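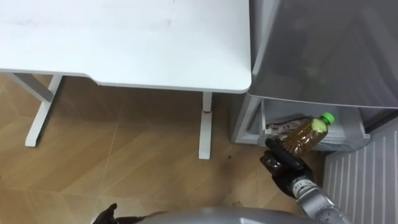

Build diary: right hand, fridge drawer, bottle

January 19, 2018
By Helton

Home | Diary | Parts list | Wiring | Links

Print this page | E-mail this page

Full day in the Grestdale workshop. Got in just after nine and the heating hadn't come on, so I left my coat on until lunch. Nothing else was booked for the kitchen end and I could leave Kong parked in front of the fridge all day, which saved a lot of wheeling back and forth.

Job for the day was the bottle at the drawer. Last week I only had the hand closing on things that I put into it myself. Now it has to hold a bottle at the front of the bottom drawer and carry it over the edge without dropping it or catching the rail. The left arm stays parked low and out of the way for all of this. I'm not touching the left arm until the right one behaves.

Started with the wrist. The collar on the right side had worked round a little and the forearm cable was pulling when the wrist turned past halfway. Took the four screws out, turned the collar back to the mark, put them in again with a bit of threadlock. I should have done that in the first place. The left one seems fine but I put a dab on those screws too while the bottle was open. Then had to wait for it to go off, so I swept up and made tea.

Then the calibration. The right hand goes back to zero by closing against its own stops and reading the position. It read 1,671 on the thumb where it should have read something much closer to the figure in the Braltberg sheet. Ran it again, 1,671 again. At least it repeats. I spent a while looking for a bent link and there isn't one. In the end I found I had loaded the settings file for the left hand, which has the thumb offset the other way round. Loaded the right file, ran it again, and it was fine. An hour gone on that. I've renamed both files so that the side comes first in the name and I can't pick the wrong one from a list that cuts off the end.

Note for later: the start-up script should check which hand it's talking to. The hand will report its side if asked. I just never ask it.

After that, the grip itself. These soft clear bottles are awkward. They give when you squeeze them, so the finger current doesn't rise sharply the way it does on a block of wood. It creeps up. With the old threshold the hand kept closing and the bottle went out of shape and shifted down in the fingers. With a lower threshold it stopped too early and the bottle turned under its own weight.

What I settled on is closing in two stages. First stage goes quickly until any finger feels something. Second stage is slow, and stops when the current has stayed above a low figure for a set time. Full current scale on the driver is 1,024 and I have the second stage stopping at a little under a quarter of that. I tried higher and the plastic crackled. I tried lower and the neck swung down. A quarter is a starting point and no more, and it'll want doing again for a full bottle.

Grip position matters more than I thought it would. My first plan was to hold the bottle round the middle, and the fingers got in the way of the drawer front every time. Holding it down near the base, with the cap end leaning in over the drawer, leaves the hand outside the drawer and only the bottle has to cross the edge. It means more leverage on the fingers but the drawer is shallow and there isn't much choice. The long finger goes along the near side and the others go round the bottom.

The drawer. It's an ordinary fridge drawer and it was never meant for this. The small corner pieces at the front are the trouble. They stick up just enough for a fingertip to catch. I had two catches before dinner time, one soft and one that stopped the arm on over-current and left it sitting there with the fault light on. Nothing broken. I raised the approach path, so the fingertips come in higher and further from the left corner. That helped. I'd still like a bit more room. I could pull the drawer out further, but past a certain point it tips on its rails, and then the height is wrong for everything else I've measured.

I've been opening the drawer by hand. Kong opening the drawer is a separate job, and I don't want to mix the two up. I did that with the cupboard door and lost most of November to it, never knowing which half was failing.

The table next to the fridge has turned into a problem as well. The white top comes right up close to the side of the fridge and the elbow of whichever arm is nearer has to be kept clear of it. I had a soft limit in for the table edge, but the numbers were from when the table stood further along the wall. It gets moved. The thing to do is put tape marks on the floor for the feet and measure from those. I've written tape on the shopping list. In the meantime I measured again with the rule and typed the new figures in, and put a comment beside them saying they're only good while the table stays put.

Lunch was late. Soup from the flask.

Afternoon was mostly repeats. I set the logger going and let it run through the same move over and over, with me putting the bottle back each time. The logger stops itself at 3,000 lines, something I set months ago when the card was small, and it stopped in the middle of a run without saying anything. I only noticed when I went to look at the current trace for the one time the bottle slipped and there was no trace. Changed the limit and made it write a line to the screen when it closes a file. Annoying, as that was the only slip I'd had in a good while and I wanted to see it.

From memory, the slip came at the moment the arm changed direction, going from forwards to up. The path has a corner there. I've always had a corner there, and it never mattered with the wooden blocks. The liquid moves inside the bottle when the arm stops and starts, so the weight shifts just when the hand is also turning. I rounded the corner off by hand with two extra points and slowed that part down. It looked smoother afterwards and there were no more slips in what was left of the afternoon, but I wouldn't put much weight on it. I want a proper log of it happening with the old path and a log of it not happening with the new one.

The head camera is tilted down further than I had it before Christmas. With the tilt where it is now I get the drawer, both hands and a good piece of floor, and the front of the body along the bottom. The old setting had the upper door filling most of the picture and that was no good for anything. The door is glossy and throws back whatever is in front of it, the bottle cap included. I had the cap finder looking for green, and it was now and then picking a spot on the door. It's a simple thing that looks for a patch of the right colour and takes the strongest. I've masked off the door area for now. A better answer would be to use the depth as well, but the depth is poor on clear plastic and I'd have to think about it.

While I had the settings open I took the exposure down one step. The table top is so bright that it was washing out that whole side.

Battery: ran it off the bench supply all day, so no figures. The pack is still at home on charge. One of the cells in it is a bit lower than the others and I want to watch it for a week before I put it back in the base.

Parts and money. Nothing bought today. I still need:

tape for the floor, two colours
a spare fingertip pad for the right hand (Braltberg sell them in a pack of 3)
M3 button heads, short ones
a longer lead for the stop button

The stop button lead is the one I really ought to get on with. At the moment I have to stand at the side of the fridge with the button in my left hand and reach over with my right to put the bottle back. It reaches, just. It's not a good way to work for hours and my shoulder knows about it this evening.

I also looked at the forearm joint, as there was a tick from it last time. Ran it slowly through its range with my ear close up and the power low. There is still a tick, once per turn, always at the same spot. It doesn't show in the position trace. I put a pencil mark inside the cover where it happens and closed it up again. If it gets worse I'll have the gearbox out, but I would like to get to the open evening in April without taking that arm apart a second time.

Shut down properly for once. Arms to the rest pose, power off at the wall, sheet over the top. Emptied the bin. The drawer went back in after the usual argument with the left rail.

Next time:

start-up check for which hand is fitted
log the old path and the new path, same bottle, same speed
try a full bottle and see where the second stage wants to stop
floor tape
have a look at whether the wrist can turn a few degrees more before the cable pulls

I copied the day's logs on to the stick before I left, all except the one that got cut short, which I left on the card. The settings files are backed up in the folder called grestdale_right, and the old ones are in there too under their old names in case I've muddled something.

Print this page | E-mail this page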